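Two days of recurrent, and what stuck

July 19, 2021

So I finally did my recurrent human factors class, the one I'd been putting off since March, and I came out of it with more to chew on than I expected. I've been turning wrenches on regional turboprops for a good long while now and I've sat through this class more times than I care to admit. Usually it's the same slides, the same accident with the wrong bolts in the windshield, the same posters with the twelve things that make you mess up. Everybody nods, everybody signs the sheet, and we all go back to the hangar and do exactly what we did before.

This one was different, mostly on account of the instructor. Her name is Ching-wen Hsiao and she spent years on nights doing heavy checks before she moved over to training, and you could tell. She didn't put up a slide until after lunch on the first day. She just asked us to tell her about the last time we handed a job over to somebody else halfway through, and what we wrote down.

Oh boy.

I told mine, which was a fuel quantity probe swap I had to leave open at the end of a shift. I'd written "probe R&R in work, see Tsz-kin." That was it. Tsz-kin Fung was the guy coming in after me, and I'd told him the rest by the coffee machine while he was still getting his boots on. He did fine with it! But Ching-wen wrote my seven words (okay, I haven't counted, it felt like seven) on the whiteboard and asked the room what they knew about the airplane from reading them. Was the connector capped? Was the tank drained? Were the circuit breakers pulled and collared? Had the new probe even come out of stores?

I sat there getting redder and redder.
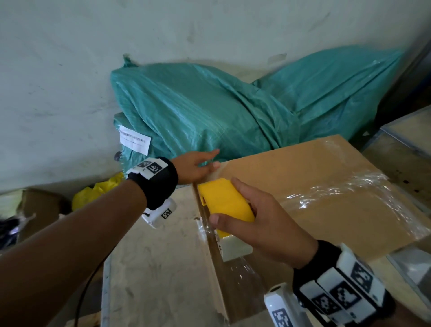 Taping up a box.

What she wanted us to see was how much of a handover lives in the talking part, and how fast the talking part evaporates. She had us do an exercise in pairs. One person gets a task card with a bunch of steps, works through part of it on a training rig (a landing gear actuator bolted to a stand, pretty beat up), and then has to leave the room. The second person comes in and picks it up from the paperwork only. No talking allowed.

I was paired with Pao-chu Yeh, who does avionics and is about the tidiest person I've ever met, and even we blew it. I had torqued two of the fittings and left the others finger tight, and I'd stamped the step as started but didn't say which ones were done. In my head it was obvious. I'd started at the top and gone clockwise, like a normal human being! Pao-chu starts at the bottom. So she re-torqued one that was already done, assumed the one next to it was good, and signed it off. On a stand in a classroom that's a laugh. On a gear leg it's a very bad afternoon for a lot of people.

We got to talking over lunch about why we write so little. Some of it is plain tiredness. By the end of a shift my handwriting looks like a spider fell in an inkwell and I want my car. Some of it is the form. Our turnover log has a box the size of a playing card, and if you give a mechanic a box that size you'll get a playing card's worth of words. And some of it, if I'm being fair to myself and everyone else, is pride. Writing out every little thing feels like you're telling the next guy he can't do his job.
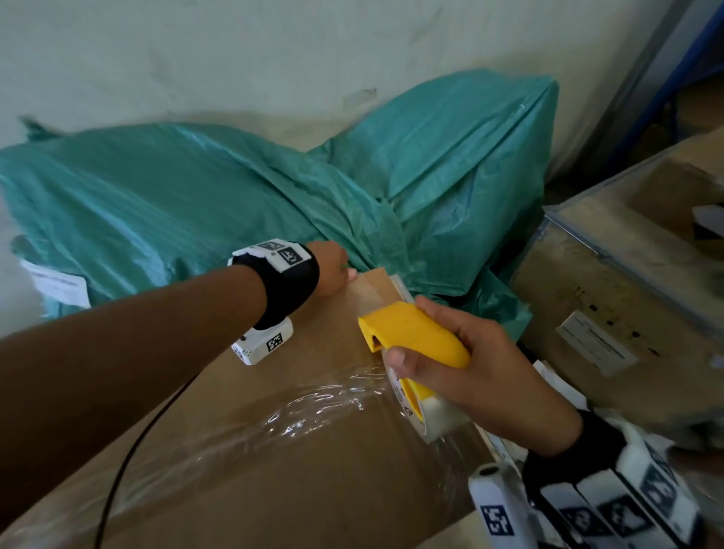
Ching-wen had a nice answer to that last one. She said to write it for yourself, as if you were going to come back after two weeks' vacation and find nobody else had touched it. What would you be annoyed at yourself for leaving out? I tried it on the probe job, right there on a napkin, and ended up with four lines. Where I stopped, what's open, what's disconnected and capped, what's waiting on parts. It took me hardly any time and it would have saved Tsz-kin a walk around the wing with a flashlight. (I asked him later. He did take the walk. He hadn't mentioned it.)

The second day was more about interruptions, and that's the part I've been boring my family with. You're safety-wiring something, somebody yells up that there's a phone call, you come down, you go back up, and where were you? The official advice is to back up three steps when you go back in, and I've always thought that was kind of a school rule. But she ran a little test where we had to install a row of cotter pins while she kept wandering by with questions about nothing. What time's your flight home, have you seen my pen, that kind of thing. I missed a pin. Ngan-ling Wan, who has more years in than the rest of us put together, missed a pin. She was furious with herself and I have to say it cheered me up a little.

What Ngan-ling does on her own jobs, she told us after, is hang a bit of red streamer on the exact spot where she stops. Her first lead taught her that. If she gets pulled away to a phone call or a parts question, the streamer goes on before her feet touch the stand. It's such a small thing. I bought a roll on the way home.

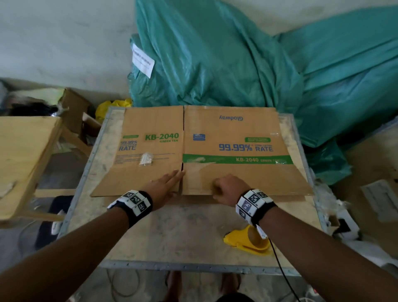
I also want to put in a word about shift changes in the small hours, which we didn't spend nearly enough time on. Our shop overlaps the shifts by so little that you barely get to say hello, and at four in the morning I'm not at my most eloquent. Lorenz Berchtold, our maintenance manager, has been saying for a while that he'd like a longer overlap, and every time it comes up somebody works out what it costs and it goes back in the drawer. I get it, I really do, the money's got to come from somewhere. But after watching a room full of licensed people fail to hand over one actuator, I'd like to see what the drawer costs too.

Anyway, I wrote him an email when I got back. I kept it short, and asked for three things. One, a bigger box on the turnover log, or a second page, I don't care. Two, a walk to the airplane for any open job on flight controls, gear, or fuel, both people, standing there looking at it. Three, no stamping a step "started" without saying which bits are done. He wrote back the same day and said yes to the first, yes to the third, and "let's talk" on the second, and if you know Lorenz you'll know that's pretty warm. 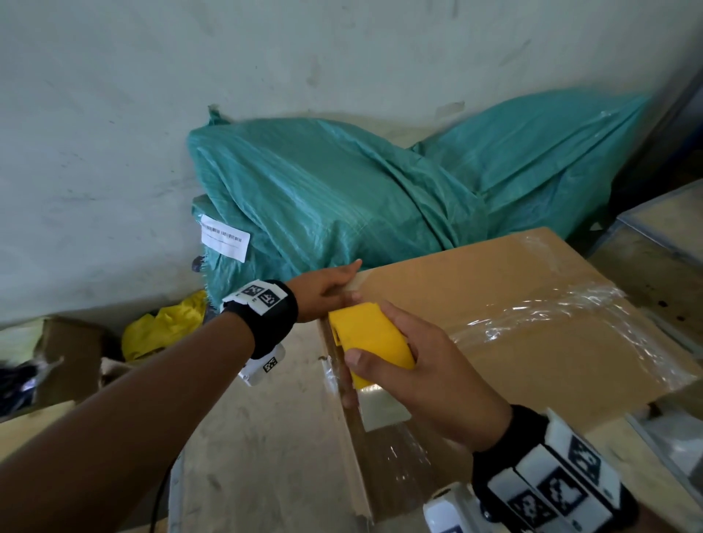

We've been trying the new log page for a little while now. Mixed results! The first few nights people wrote novels. One of the guys put down what he'd had for dinner, as a protest I think. Then it settled, and the entries I'm picking up now are pretty good. I found one last week that said "lower aft bolt NOT torqued, upper aft bolt torqued, tag on lower" and I could've hugged whoever wrote it. There was indeed a tag on the lower one.

The walk is harder. When there's just one open job it's easy, you stroll over together and it's kind of pleasant. When there are several and the outgoing crew has been on since forever, you can see everybody's eyes sliding toward the parking lot. Pao-chu suggested doing the walk first, before anyone washes up or clocks anything, so it's part of the work and you can't feel like you're staying late. We tried that twice and I liked it. Tsz-kin says he likes it too, although he also says he'd like me to stop bringing it up while he's eating.

If your shop does handovers some other way I'd love to hear about it in the comments, especially if you've got a form you don't hate. I've seen a couple of the tablet systems and I'm on the fence. Typing with gloves on is miserable, and I've watched people pick the first thing in a drop-down menu just to make the screen go away. But then again you can read it, which is more than you can say for my handwriting.

Next time I'll get back to the propeller deicer boot saga, which a few of you have asked about. The replacement boot is here, the adhesive is still on back order.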